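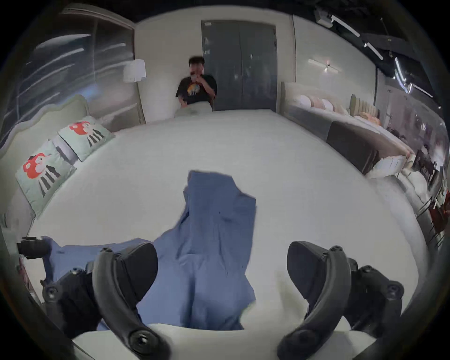 **Bedroom display assistant, Nelgate showroom (part-time)**

Stojanovska Beds needs someone to look after the display beds at Nelgate, 20 hours a week. You will smooth covers, straighten cushions, fold linen and clear away anything left on the mattresses. Mornings start at 7. 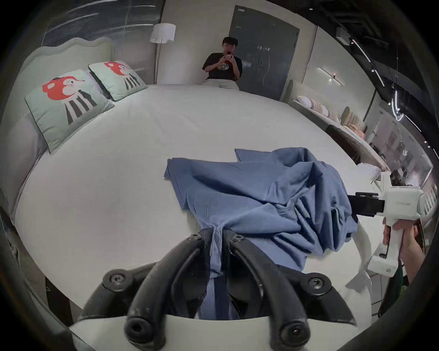

You should be comfortable bending and reaching across wide beds — some of ours are very large. Larger covers are changed by 2 people. Shop experience is useful but we will train you.

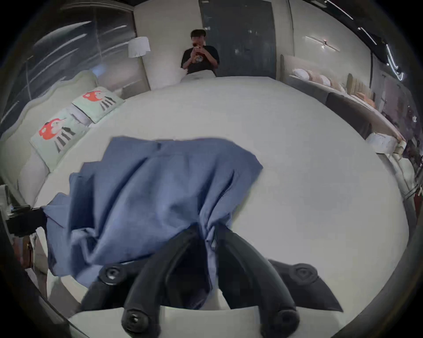
*Blue cloth on one of the large white beds.*

To apply, write to Hedvig Sjöberg at the Nelgate shop by the end of August, quoting job 315.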